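Kunholm K3 Parallel Gripper

Two short black fingers, one flange, no opinions of its own. The K3 closes, opens, and otherwise stays out of your way.

In the box
Gripper with wide flange
7 spare screws (you will drop them)
Simulation model, same geometry

Payload: 3 kg
Stroke: 80 mm
Part no. 414

Try it before you buy it
The sim model loads into Gbeho, our free test room, on a white two-armed robot. Compare it with your current gripper at the desk. Korkor Wumbei, who built the room, gave it a plant and some abstract art. Neither affects grip force. The default start pose has one arm over the desktop and the K3 pointing up, fingers slightly apart.
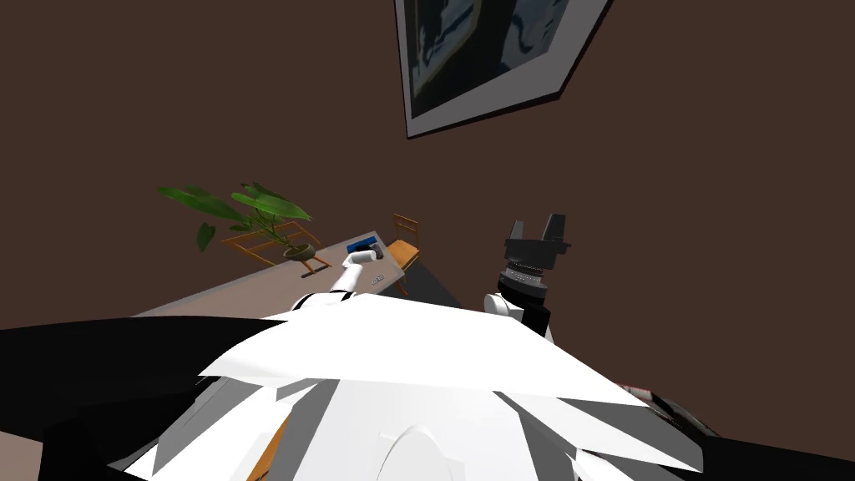 Fit and returns
Fits Bretberg wrists without an adapter. Older Dillelstead arms need one, sold separately, naturally. Unused units can come back until the end of March. Used ones are yours, with our congratulations.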